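18 Jan 2023

**Against the foam box**

Every few months I am told that the polystyrene box is finished. The florists' wholesalers are giving it up, the fish people have given it up already, and the meal-kit firms now send their salmon fillets in something resembling a duvet made of shredded jeans. I would like to believe it. Then I go round the back of any flower shop in Oltgate and there they are, white, stacked to the gutter, held shut with brown tape.

I worked in a flower shop for long enough to have opinions on packing, and my first is that the arguments for foam are better than its enemies admit. It weighs next to nothing. It keeps the cold in. You can stand one on another, tape across the joins and forget about it until the van comes. Dellus, who supplied us, charged 59 pence a box when I started, and no cardboard liner has ever come near that.

My second opinion is that most of what goes into these boxes has no business being there. We once took delivery of silk roses and plastic eucalyptus in foam. An artificial flower doesn't wilt. It doesn't mind June. It would cross the Sahara in a carrier bag and come out looking just as it went in, and yet somebody had paid to keep it cool.

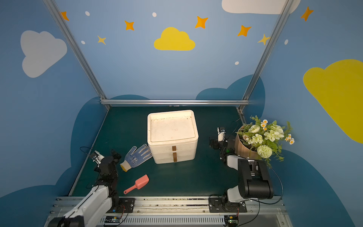 I don't sneer at artificial flowers themselves, or not as much as I used to. A decent false daisy, wrapped in brown paper with a few green sprigs, will fool most people from across a room, and those it doesn't fool are usually too polite to say so. What I do mind is the borrowed virtue. Kraft paper says market stall, cut this morning, mind the dew. Put it round polyester and you have told a small lie for the price of a sheet of paper.

The same goes for the trade's new fondness for "reuse". Ansari, the big wholesaler on the ring road, announced last year that its foam boxes would go out and come back again. Very good. We sent back 134 in one season, and I rinsed a fair number of them myself, in gloves with the dotted grip that is supposed to stop things sliding and doesn't once there is soap on it. Foam marks if you look at it. After two trips the lids are smudged brown, the corners have gone and little white beads are in everything — the drains, the till, your hair. The notice said a box would last ten journeys. I never met one that managed four.

So what would I do instead? Something duller than a scheme. Send real flowers in buckets, as was done for years, with a driver who takes the empties. Send false ones in whatever cardboard is lying about. Keep foam for the handful of things that really do spoil, and stop printing leaves on the side of it.

I expect to be told this is impractical. The Burelus catalogue, which still comes through my door, runs to 201 pages and offers a compostable version of nearly everything in it, at nearly twice the price, and I have yet to find the page that suggests buying less.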